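Butdale Technical College Approves Equipment Plan for Robotics Laboratory

Butdale Technical College has approved a two-year equipment plan for its robotics laboratory. The plan sets out how the college will replace aging bench equipment, pay for service coverage, and prepare a second work area in the Paquette Building. Purchasing is scheduled to begin in October.

Under the plan, the laboratory will add a second two-handed humanoid unit for tabletop handling work. The college will request bids for the unit together with spare finger assemblies, a charging station, and a service agreement covering both machines. Bidders will be asked to quote parts and labor separately.

"Our first purchase was budgeted as a single item, and the running costs had to be found elsewhere," said Ingegerd Rønning, director of laboratories. "This plan puts hands, cables, service visits, and staff training on the same page as the machine itself."

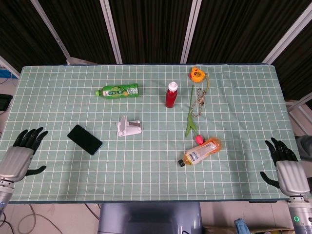 Bottles, a smartphone, a phone stand and other everyday objects on a work table in the robotics laboratory.

The plan also includes a modest line for household objects used in handling work. The laboratory will build a shared stock of 175 items, stored in labeled bins and replaced as they wear out. Staff requested a mix of rigid, soft, and clear objects, including bottles of different shapes, small electronics, and cords.

The second work area will measure 80 square meters and will be fitted with new power outlets and overhead cable routing. Facilities staff will complete the electrical work before any equipment is delivered. Students enrolled in the automation program will have 100 hours of reserved laboratory time each term once the area opens.

Laurier Tremblay, who oversees purchasing for the college, said that bids will be scored on total cost over the expected service life of the equipment. Delivery time and the availability of local repair will also be considered. Leasing remains an option if purchase bids exceed the approved amount.

Bid documents will be available from the Purchasing Office. Suppliers may submit written questions until 4 p.m. on the closing date listed in the documents.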